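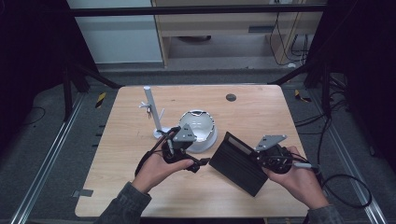
Will automation at my workplace mean fewer jobs for the people already there?

Usually some tasks go before any whole job does, and what happens next depends on what your employer does with the hours that are freed up. Ask for that part in writing.

Asked in: Work and employment
Posted September 15, 2022

More detail from the person asking:

I work in a returns and repacking unit for a company called Asine. We take in small household bits, check them, put them back in their packaging or bin them. There are 94 of us across two shifts. Since February management have been talking about a system called Suto that is meant to do the sorting and some of the handling. We've had two briefings and both were mostly slides. The line is that it will "take away the boring part of the job" and that no one should worry.

I do worry. The boring part of the job is most of the job. I've also been asked if I'd like to be one of the people who shows the system how the work is done, for a few hours a week on my normal rate. I can't decide if that's a good position to be in or if I'd be helping them to do without me. Has anyone been through this and can tell me what really changed, as opposed to what the slides said?

3 answers

Answer 1 (marked as helpful by 117 people)

I was at a parts warehouse when they brought in a thing called Bravo, so take this as one person's account from one building.

The slides said 1,000 items an hour. I never saw it get near that on a normal day. It did well on boxes that were all the same size and badly on anything floppy, shiny or half open, and those got pushed down a chute to a person. So the easy items went to the machine and the awkward ones came to us. Our target stayed where it was for the first few months. If you take one thing from this, ask what happens to your hourly target when the simple stuff has gone, because the old figure was worked out on a mix of easy and hard.

Nobody was sacked. That was true and they repeated it a lot. What they did was stop replacing leavers, and then the agency people weren't called back, and after a year and a half the late shift was small enough to be folded into the early one. You could say no jobs were lost. I wouldn't.

The other change was the talk. Before, you could have a chat across the bench. Afterwards the benches were spaced out around the machine and you mostly stood waiting for the chute. Some people liked it, it was easier on the back and I'll give it that. My wrists were better too.

On the teaching role, I did something close to it. Things I would ask before saying yes:

Is it on top of your normal target or instead of it? Mine was meant to be instead and for three weeks it wasn't.

What is recorded, who keeps it, and can it be used to judge how fast you personally work? They told us it couldn't. I asked for that in an email and got it, eventually.

Is there a job title or a pay grade at the end? There wasn't for me. There was a certificate.

What happens if you get sore hands or a stiff neck from it? Doing the same small movement over and over for a recording is tiring in its own way, and they hadn't planned any breaks around it.

I don't think you'd be doing yourself out of a job by saying yes. If you say no they will ask the next person. But I'd want more than the normal rate for it – you know how to do the work and they are telling you they need that.

Answer 2 (marked as helpful by 12 people)

people said all this about barcode scanners. learn the new system and you'll be fine, the ones who moan are always the ones who get left behind. my brother in law fixes machines and he's never been busier

Reply from the person asking:
How many people does it take to fix them, compared with how many used to do the work? There are 94 of us. I doubt they want 94 fitters.

Answer 3 (marked as helpful by around 200 people)

I'd agree with most of the first answer, but there's a bit missing about timing. Where I work (food packing, the supplier was Mamusitz) the time to ask for things was before it went in. Once it was bolted down, every question got the answer "that's how the system works".

If you have a union rep, get them into the next briefing. If you haven't, go in with two or three of your workmates and a short written list. In the UK an employer who is proposing to make 20 or more people redundant at one place within 90 days has to consult properly. Not replacing leavers doesn't trigger that, so don't rely on it to protect you. Acas has a free helpline and they were patient with me.

Also ask to see it doing your own work, with your own returns, on an ordinary day. We were shown a film of it handling one kind of tray that we used perhaps once a month. It looked marvellous. When it arrived it needed a person standing next to it for the whole shift to set things straight, and that person was counted in the paperwork as a saving.

To be fair, our accident book is thinner than it was, and two of the older women moved off the heavy end and say they would never go back. I'm still not convinced it paid for itself. They don't share those numbers with us, and I've asked twice.

Reply from the person asking:
Thank you both. I've written the list and sent it to my manager. No answer so far apart from "great questions".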